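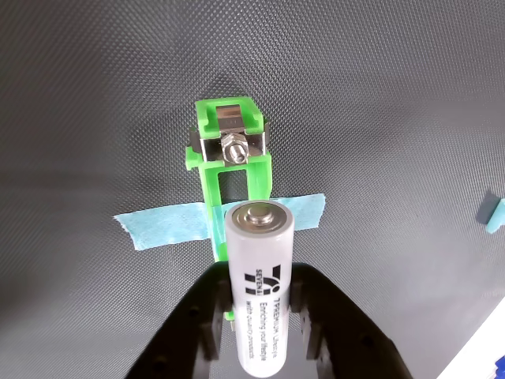 Holding the cell is easy, one visitor objected, and it is the spring force at the far contact that decides whether it seats. The remark opened the afternoon session of the Mundance workshop visit in June and set the subject for most of it.

Mundance is a shared workshop on the upper floor of the Pridov building. Members pay by the month and bring their own parts. The bench we had come to see carries a home-built arm with printed links, whose task is to put an AA cell into a printed holder. The holder is green, has a metal contact at each end and is taped to a dark textured mat.

The arm is in its second version. The first, called Terkden, had a single-piece upper link that flexed under load. The present link has open cutouts to save mass.

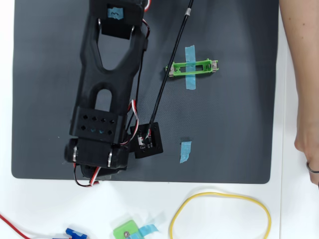 Print time for the full set of links was quoted as 80 hours. Cost of materials, excluding the printer, came to 500 pounds, of which the servos took the larger part. Cable routing is unfinished. The builders intend to clip the servo leads along the links once the joint limits are settled.

Control runs on a second-hand Eyvindsson board with firmware written in the workshop. Training runs so far number 800, logged by hand in a spreadsheet. Failures are sorted by cause: missed grasp, wrong angle at the contact, holder shifted under the tape.

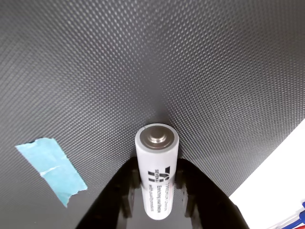

The third cause prompted a request for a screwed base plate. The builders prefer tape for now, as the holder position is changed between sessions. Contact stiffness will be measured before the next print.

Access is by the rear stair. Parking is limited to 2 hours.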